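Ondach Home Safety Program
Progress report to the Beddoe Fund
Reporting period: June to October
Submitted October 22, 2025

1. Summary

The grant pays for home visits to older residents of Clotham and the nearby villages, with the aim of cutting the number of falls indoors. The work is on schedule in the town and behind in the villages. Spending is within budget. We ask for one change to the plan, set out in section 5. 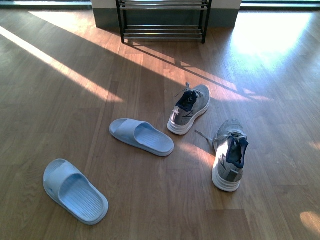
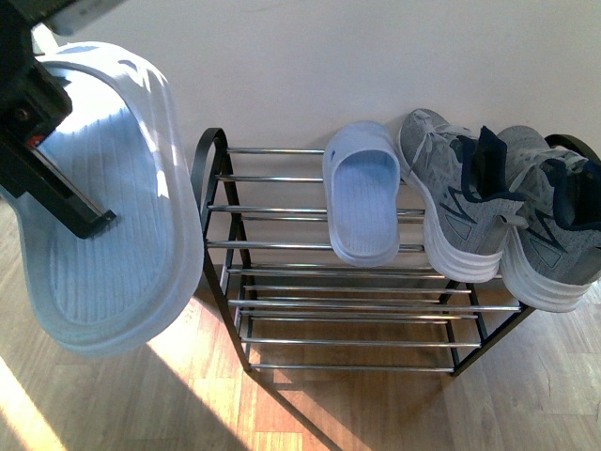
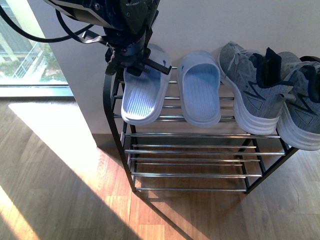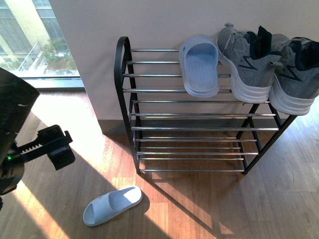 Footwear and a metal shoe rack on a wooden floor.

2. Home visits

We have completed 46 first visits. Each takes a morning or an afternoon and covers lighting, stairs, bathroom, kitchen, floor coverings and the way in from the street. The resident gets a written list of changes within a week, with the most urgent at the top.

Loose rugs remain the most common finding. Poor light on the stairs comes next, then missing grab bars beside the tub. Clutter near the front door comes up often enough that we have given it its own line on the form - it used to go under "other," where it was hard to pull out afterward.

Return visits started later than planned. Nine have been done so far. In most of those homes the rugs had been taken up or taped down, but the lighting work was still waiting on an electrician. Two residents had decided against grab bars and we have noted their choice.

3. Small repairs

The repair budget covers rails, bars, bulbs, stair edging and non-slip tape. We have spent $1,538 on materials. Labor is billed separately by the contractor and appears in the attached accounts.

Prices for stair rail went up over the summer. We moved to a plainer rail from the same supplier and stayed inside the line. The brackets for it were on back order through most of the period, so four homes are still waiting for a second rail. Fitting is booked.

4. Drenano

Visits in the Drenano area are well short of the target. The bus service there was cut back in June and our visitor does not drive, so each trip uses nearly a full day for a single home. Referrals from the clinic have also been slow. We have left new leaflets at the clinic desk and the library, and will check in the next period whether they bring in calls.

The talk at the Drenano senior lunch went well. Several people asked about getting up safely after a fall, a subject we had left out. It has been added to the handout.

5. Change requested

We ask to move part of the printing line to travel, to pay mileage for a second visitor who has a car. The total grant would stay the same. A revised budget sheet is attached.

6. Next period

- Finish the outstanding rail work in Clotham
- Start the second visitor, if the change is approved
- Bring return visits up to date
- Send the revised visit form to the Fund for comment

The next report will include results from the phone survey. The questions have been agreed and calls begin once the return visits have caught up.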